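Notebook – Blast Assessment Workshop, Preltano site
9 Oct 2025
Entry: window film trial, second series

Purpose of the day: to compare the fragment spread of filmed and unfilmed window glass under the same charge, and to settle the wording of the section on glass injuries in the field guide for first responders. The guide is due for review in March.
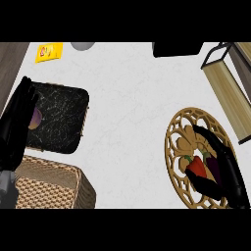
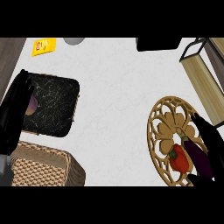
Both views: marble countertop, yellow packet near the top.

Setup. Two panes were mounted in the steel test frame at the standoff used in the first series. Pane A carried the Sevus film, applied by our own staff and left to cure for the full period stated on the sheet. Pane B was plain. Witness panels of soft board were placed behind each pane and marked off in a grid with 50 mm squares. The pressure gauge was checked before the first shot and again after the last. The second check showed a small drift, which has been entered in the gauge log and should be taken into account before any figures leave this building.

Results. Pane B broke fully and reached the witness panel across its whole width. Most of the deep marks were in the upper half, which agrees with the first series. Pane A cracked throughout but stayed in one sheet, except along the lower edge, where it pulled out of the frame and folded inward. The fold is of concern. A person standing close to the window would be spared most of the small fragments but could be struck by the sheet itself. The present draft of the guide does not mention this.

Frame fixing. The lower edge failure may be a fault of our clamps and should not be charged to the film until the trial has been repeated. The Wyss clamps were tightened by hand on this occasion, as the torque wrench was out for calibration. Future shots are to wait for the wrench.

Fragment recovery. Fragments from Pane B were swept, sieved and bagged by grid row. Bag 2 split on the way to the scale and its contents were mixed with floor dust; its weight is to be treated as unreliable. The remaining bags are on the lower shelf in the Estance store, labeled in pencil.

Draft wording for the guide, for comment: "Windows that remain in place after an explosion may still fall. Keep bystanders well back from the building face until the glass has been inspected or removed." The earlier text gave a fixed distance of 200 feet – no source for that figure has been found in our files, and it should be left out until one is.

Open items:
Repeat Pane A with torqued clamps.
Send gauge for recalibration.
Order soft board, 50 sheets, same grade as before.
Find the original notes for the first series, lower edge in particular.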